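Wirley Guest Room Wastebasket and Liner Program
Furnishings and Housekeeping Supply, Detville Hospitality Catalog
Item 1738

Overview

The Wirley guest room wastebasket is an open-top round basket for use beside the bed or desk, supplied with black liners cut to fit it. It is intended for hotels, conference centers and residence halls in which rooms are cleared daily and a single attendant is responsible for the full room. The basket and the liners are sold together or separately. Properties that already use the earlier Lozano basket may order the liners alone; the rim measurements are the same.

The basket has a rolled rim and no inner ring. Detville discontinued the ring in March after several properties reported that rings were being lost in laundry bundles. The liner is now held by folding it over the rim and tucking the surplus under the roll on one side.

Specifications

Shape: round, tapered, open top
Rim: rolled, smooth edge
Base: weighted, with non-marking foot
Liner color: black
Liner supply: 700 per carton, flat packed
Spare liners stored in basket: up to 3
Warranty: 2 years on the basket; liners are not covered
Cleaning: damp cloth and neutral cleaner

Placement

The basket should stand on the carpet within reach of the bed, clear of the nightstand drawer and clear of any lamp cord. Where the nightstand has an open lower shelf, the shelf is to be left free for the guest and is not to be used for spare liners. In rooms with an upholstered bed base, allow a hand's width between the basket and the fabric.

Clearing a Room After Departure

The following procedure was prepared by Lorraine Bolger, Director of Rooms at the Clolladden, where the basket has been in service on all guest floors. It is reproduced with the permission of the property.

Begin with the trash and leave the linen until the room is clear. Guests who have been unpacking purchases or equipment often leave wrapping on the bed, and a duvet that is stripped too early will carry small scraps into the laundry.

Large sheets and flattened bags are taken first, folded inward so that anything caught in the creases stays there. Torn strips are gathered next. Pillows are checked individually. Cards, tags and papers found on a pillow or nightstand are set aside for the supervisor and are not placed in the basket unless they are plainly wrapping.

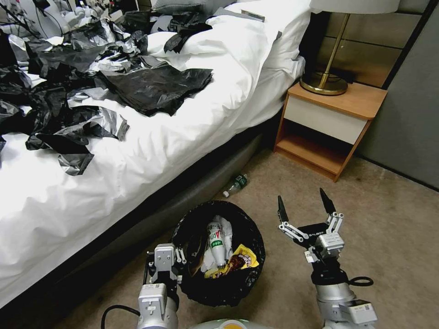

Bottles are collected from the floor before vacuuming, with particular attention to the strip of carpet along the bed base. A bottle that still holds liquid is emptied in the bathroom sink. Where the property separates recycling, bottles are removed from the basket by hand and go to the cart; snack wrappers and paper remain in the liner.

Plastic sheeting should not be pressed into a basket that is already in use. It springs back and will lift the liner off the rim. The Clolladden issues attendants one large cart bag for sheeting, and the room basket is emptied separately — a practice Detville recommends to all properties with long-stay guests.

Once the surfaces are clear, draw the liner up by its folded edge, knot it and replace it. The outside of the basket is wiped at every departure, the inside only when soiled.

Ordering

Baskets ship nested. Liners ship by the carton and may be placed on a standing order, which can be changed or paused in writing before the next dispatch. Samples of the basket and a short sleeve of liners are available to properties considering a full replacement.

Inquiries about quantities, delivery and matching desk accessories in the Wirley range should be directed to Ruth Zapata, Contract Accounts, Detville Hospitality. Please quote the item number and the number of guest rooms.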